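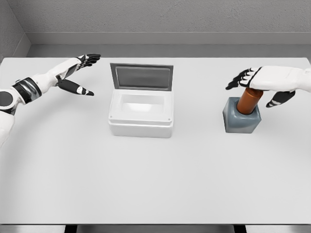

Quick one tonight, I have to be up early and the sim is still eating my laptop fan.

So. Two weeks into teleop on the Hodholm task. Pull the cylinder, put it in the box, close the lid. Sounds like nothing. My shoulders disagree.

Setup for anyone who asked last time: headset on, gloves on, both arms live. Shim handles the hand mapping, Demidon records everything. No real hardware yet, all of it simulated, and I'm glad of that given what I did to the box in April.

Things I got wrong first:

Reaching too fast. I move my own hand like I'm grabbing a coffee and the robot hand shows up late, then overshoots. Slow down. Slower than that.

Thumb. My thumb and its thumb do not agree about where they are. Coming down on the cylinder from above, palm flat, fingers on one side and thumb on the other, you want the thumb to get there at the same time as the fingers. Mine kept landing early and tipping the grip. Fixed it mostly by redoing the glove calibration with my hand actualy in the grasp pose and not in the flat pose the instructions want.

The idle hand. This one cost me a whole evening. While the right was on the cylinder I'd forget the left completely and it would drift, because my real arm was getting tired and sagging. Then you play back the demos and half of them have a left hand wandering over toward the box for no reason. The policy learns that too! Now I keep the left open, up by the box, and I hold it there on purpose. Annoying but the replays look way cleaner.

Depth is still bad. White box on white table, very little to judge by, I mostly go by the shadows and the open lid. Might change the table color. Might not, then I'd have to redo the old demos.

Numbers. Goal is 400 good demos. I can do up to 10 before I need a break, and after the break the first one is always garbage so I throw it out. 5 second pause between resets, otherwise I start the next one sloppy.

Tried the Flandiven trick where you do the motion once in the air before you hit record. Felt silly – works though. Keeping it.

Still to do: lid. Closing with the left while the right backs out of the way. I keep bumping wrists. Will write that up when I have a version that dosen't embarrass me.

Comments are open if you have a glove strap that stays put. Mine slides.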